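Speaker notes: Small parts storage for shops with one stockroom
Talk for the Candport repair and maintenance meetup, 16 October 2018
Speaker: Gizella Gulyás

Before starting

Check the clicker. Put the sample labels and the marker on the front table. Samira Saliba has the handouts and will pass them out at the break, so don't promise them earlier.

Opening (3 minutes)

Say who I am and what the stockroom at Gallard looked like when I took it over. We had 537 different part numbers on the books, and most of them were in cardboard boxes with the top flaps torn off. Fuses, grommets, hose clips, springs. People would open four boxes to find one clip. Then they would order more because they had given up looking.

Ask for a show of hands: who has bought a part this year and found the same part on a shelf a week later? Wait for it. Most rooms laugh here.

What we changed first

We did not buy shelving. We emptied the room. Everything went out into the hallway over two evenings, and Munther Smadi and I sorted it on the floor by what it does, then by size. Fasteners together, electrical together, plumbing together. Anything we could not name went in one box marked ASK.

Mention that the ASK box was full by the first night. It took until December to get through it, a handful of things at a time. Anas Awad knew what most of it was.

Choosing a bin

Spend time on this part. It is what people write to me about afterward.

Open-front stacking bins are what we settled on. The front wall is low, so you can see in and get your hand in while another bin sits on top. A lidded box does not let you do that. Drawers do, but drawers cost more and people leave them open.

Size matters more than brand. Measure the longest part in the group and the depth of the shelf. If the bin sticks out past the shelf, somebody will catch it with a hip. If it is too deep, the parts at the back get forgotten.

Color: pick one per group and write it on the wall. Ours are blue for electrical and red for plumbing. Two colors were enough for us. Yara Awwad tried six at the Flodell shop and went back to three.

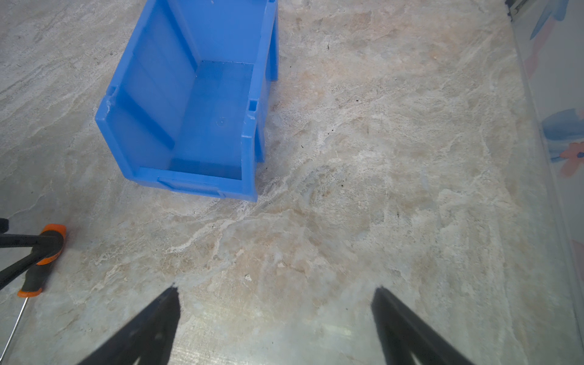

Labels go on the front, in the slot if there is one. Part number on top in large print, plain name underneath, reorder point in the corner. Don't stick the label on the inside. Don't put it on the shelf edge either, or it will be wrong the first time somebody moves a bin.

Check a bin before it goes on the shelf. Look at the rim and the front corners. A scuff or a small chip is fine. A crack that runs down the wall is a different matter, and that one should not go at the bottom of a stack. Wipe out the inside, too. Grit at the bottom gets into threads and bearings.

Filling and stacking

Heavy parts low. Stop filling before the parts reach the front lip – they slide when you pull the bin out. We ended up with 188 bins on the wall, and the tallest stack is five high. At six they started to lean.

Leave some bins empty. I keep a few spare in each color at the end of the row. When a new part comes in, it gets a bin and a label the same day. If there is no spare bin, it goes on top of something else and stays there.

If time is short, skip to the count.

The count

We count one row per week. It takes one person less than an hour. The sheet lists the part number, what the book says and what is in the bin. If the two don't match, fix the book and move on.

In the first full round we found 233 part numbers with the wrong quantity. Read that number slowly. After that it dropped every round. The worst ones were hose clips and ring terminals, which people take by the handful and don't write down.

Questions I usually get

Can you keep liquids in them? Only in closed bottles, standing up.

What about dust? Open fronts let it in. Slow-moving parts go in a bag inside the bin. Sweep under the bottom row too – dirt from the floor gets into the low bins first.

Did you use software? A spreadsheet. Lương has a proper system and can talk about that in the next slot, so send those questions over there.

Close

Thank Samira for the handouts. Remind people that the label template is on the back page. Leave the sample labels out for anyone who wants to take one, and collect the marker.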